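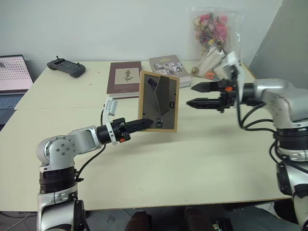
Zukbridge Community Museum, Collections and Outreach

Progress report to the Gillier Fund, covering the spring months

First of all, thank you again for your patience over the winter, when we had so little to show you and you were kind enough not to mind. Things have moved along nicely since then. The Irdale family letters are now sorted by decade, and 620 of the 2259 items have been read through and entered in the catalog. That is a little behind where we hoped to be, mostly on account of the handwriting in the 1880s bundles (lovely to look at, terrible to read!).

The transcribing evenings moved to Tuesday, and attendance picked up right away. We have also held 2 open afternoons at the Okoro Street library, where people brought in family papers of their own and stayed much longer than we had planned for.

Spending is on track. The one change is that folders cost more than quoted, so we moved about $100 over from printing.
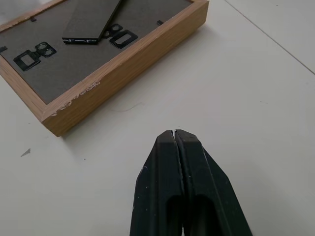
Garba Adebisi wrote to us after the second afternoon that he had found his grandmother's street in one of the letters and would like the 1920s bundles done next, if we were taking requests. We are, and they have gone to the top of the pile.

Still to come before the June report: the name index, and the talk for the middle school.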